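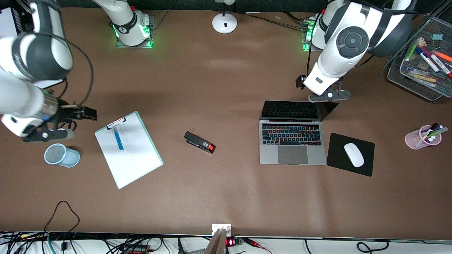
Zornen desk set

Clipboard, pen cup and lamp for a home or office desk

The Zornen desk set is made up of three pieces that are sold together or one at a time: a clipboard, a mesh pen cup and a desk lamp. The colours are kept pale so that the pieces can be mixed with what is already on the desk. The cup comes in light blue, the clipboard is white with a mint-green border, and the lamp is white.

The marker and laptop are not part of the set. Paper is not supplied.

Stock code for the full set: 3,568

Clipboard

A flat white board with a pale mint-green border and a silver metal clip at the top. The clip is sprung and holds anything from a single slip up to 20 sheets of ordinary office paper. More than that will go in, but the top sheets tend to slide when the board is tilted, and the clip can leave a dent in the bottom ones.

The board takes A4 upright. Smaller paper is best pushed well up under the clip and set to one side, so that the corner of the sheet lines up with the edge of the board. Till receipts, delivery slips and torn-off notes hold well enough as long as the whole top edge is under the metal.

The face of the board is smooth and can be written against with ballpoint, pencil or felt tip. It is not a whiteboard. Marker ink that goes through the paper will come off if it is wiped straight away with a damp cloth, but ink left overnight may stain, and permanent marker should be kept off it altogether. Put a spare sheet underneath if you are using a heavy pen.

There is a hole in the clip for hanging the board on a hook or nail. Hooks are not supplied.

Pen cup

A light blue mesh cup for pens, markers, scissors and rulers. It holds 12 standard pens with room to get a finger in and take one out. Fatter markers take up more space and you should allow for 9 of those.

The mesh lets dust fall through, so the cup stays cleaner than a solid one, but it also means that a leaking pen will mark whatever is under it. Store fountain pens and paint markers with the cap uppermost, or keep them somewhere else.

Being light, the cup can be knocked over when it has nothing in it or when everything in it leans the same way. If you keep long rulers or large scissors in it, put a few pens on the other side to balance them. Customers who want something heavier should look at the Brukum pot, which has a weighted base and is listed on its own page.

The rim is rolled over and has no sharp edge. Small bends in the mesh can be pushed out from the inside with a thumb or the handle of a spoon.

Desk lamp

A white lamp with a round, domed base and a thin white post. The base is small for the height of the lamp and fits at the back of a desk, behind a laptop or between two piles of papers. The flex leaves from the back of the base and should be run along the rear edge of the desk so that it does not get caught by a chair arm or a sleeve.

The switch is on the flex. The bulb is not included. Check the rating on the fitting before buying one, and do not go above it. Let the lamp cool fully before changing the bulb, and unplug it first.

The lamp is for indoor use only. Do not use it in a bathroom or on a desk that stands directly under an open window.

Setting out the desk

The set was planned for a desk with a laptop and some space to one side for writing. On most desks the laptop goes on the side nearest the socket and the clipboard on the other. Turn the clipboard at a slant if that suits your writing hand. Left-handed users usually find it easier with the top of the board tipped to the right, right-handed users with the top tipped to the left.

The cup should stand within reach of the writing hand but clear of the elbow. Past the top corner of the clipboard is a good spot. If the lamp is to be used mainly for writing, put it on the opposite side from your writing hand so that the shadow of the hand falls away from the page.

All three pieces will stand on a wooden, laminate or glass top. On glass or a polished surface, put a mat under the cup, as the bottom ring can leave fine scratches if it is dragged.

Cleaning

Clipboard: wipe with a damp cloth and a drop of washing-up liquid, then dry. Dry the clip as well, including the spring, or it may rust.

Pen cup: tip out the contents and brush the mesh with an old toothbrush. It can be rinsed under the tap. Stand it upside down to drain. Do not put it in the dishwasher.

Lamp: unplug, then dust with a dry cloth. Do not use water on any part of it. Marks on the base can be taken off with a cloth that has been wrung out very well.

What is in the box

1 clipboard
1 pen cup
1 lamp with flex and plug
1 instruction leaflet

The single pieces are packed in plain card sleeves, apart from the lamp, which has its own box. Keep the lamp box if you can, as we are not able to accept lamps back without it.

Other pieces in the range

The Zulu letter tray matches the white of the clipboard and stacks two high. The Gestach drawer box is the same light blue as the pen cup and takes paper clips, stamps and spare leads. Both are sold singly. A cup in mint green is due in November and will be added to this page when it arrives.

Ordering and returns

Orders for the full set are sent in one parcel. Where a single piece is out of stock we will send the rest and post the missing piece later at no extra charge, unless you ask us to hold the order.

Unused goods can be returned for a refund. Please put the stock code on the outside of the parcel. If something arrives damaged, keep the packing and get in touch before sending it back, as the carrier may want to see it.

Spare clips for the clipboard are available by post. We do not supply spare flex or switches for the lamp, and repairs to these should be left to an electrician.

Page last changed 2002-07-21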